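# Two Desks and a Brick Wall 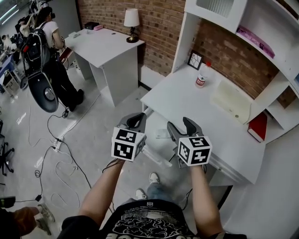 *The white desk with its built-in shelves, and the second one farther back by the lamp.*

Parvaneh Najafi will tell you she never meant to have a study at all. "I wanted a wall," she says, laughing, over her second glass of tea. "I saw that red brick and I thought, well, whatever goes in front of it had better be plain, because I'm not covering that up for anybody."

So the desks are white, both of them, and so is the shelving unit that climbs up beside the nearer one. She found the pair through Judeck, a small secondhand shop she has been visiting for years, and paid $215 for the lot -- delivery included, which she's still pleased about. The floor was the bigger expense. She had set aside $500 for the light gray tile and went over it, though she won't say by how much.

Her friend Mitra Karimi helped her settle where everything should go, and the two of them spent most of a September afternoon pushing furniture back and forth. "Mitra wanted the lamp on the big desk," Najafi says. "I said no, put it in the back, with the white shade against the brick, and let it glow a little in the evening. She came around. It took her about a month!"

The little black picture frame simply leans against the wall, and she has no plans to hang it. The shelves are still mostly a work in progress, with a red book down low and a pink and purple one higher up.

"I move the books when I dust," she says, "and then I like them better in the new place, so they stay there until the next time."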